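28th September

The hallway floor is finished, or finished enough that the furniture can go back. I said in March that I would write up the finishing schedule once I had numbers, so these are the numbers.

The floor area is 122 square feet. Sanding went 36, 60, 80, 100, with a vacuum pass between each grit. I stopped at 100 on purpose. A penetrating oil needs open pores, and the last time I went finer, in the back bedroom, the surface closed up and the second coat sat on top in patches that had to be scraped off.

The oil is Rustamura, the matte version, bought from Ferraro on the recommendation of Gaetano Ruggiero, who did the stairs two doors down. It is a two-part product. Part B is the hardener, and the mixed pot life in my garage was noticeably shorter than the label claims – I would mix half batches if I did it again. I kept the first offcut as a control and put nothing on it.

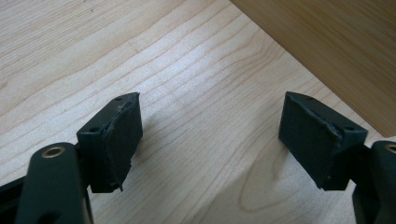

Coverage was the figure I most wanted to check. The can gives a range so wide that it is useless for ordering, and the store's calculator assumes a floor that has been sanded to a higher grit than mine. I weighed the can before and after each coat on a kitchen scale and logged the difference. Coat one took 1,399 grams. Coat two took much less, as expected. The pale, unevenly wavy grain you get on a board like the one in the photo is also what makes coverage hard to predict, as the softer bands between the lines drink more than the lines do. I now budget by weight and ignore the square footage on the label.

Drying was slower than planned. The garage hygrometer and the hallway one disagreed by a few points, so I trusted the hallway one. I waited 27 hours between coats and tested with a fingertip in the closet before walking on anything.

Buffing was done with a Restlow single-disc machine on a white pad, rented for the day. It is heavy, it pulls left, and the cord is too short for a hallway with one outlet. Wipe off the excess within fifteen minutes of application or you will be buffing glue. I missed a strip by the closet door and had to go back over it with solvent.

Total cost was a little under what Kuvon quoted for labor alone, not counting my time, which I did not log.

Still open:

- The threshold to the kitchen, which is a different species and took the oil darker.
- Felt pads for the bench.
- Whether to do a maintenance coat in March or wait a full year. The instructions say both, on different pages.

I have emailed the manufacturer about the last one and will add the reply here when it comes.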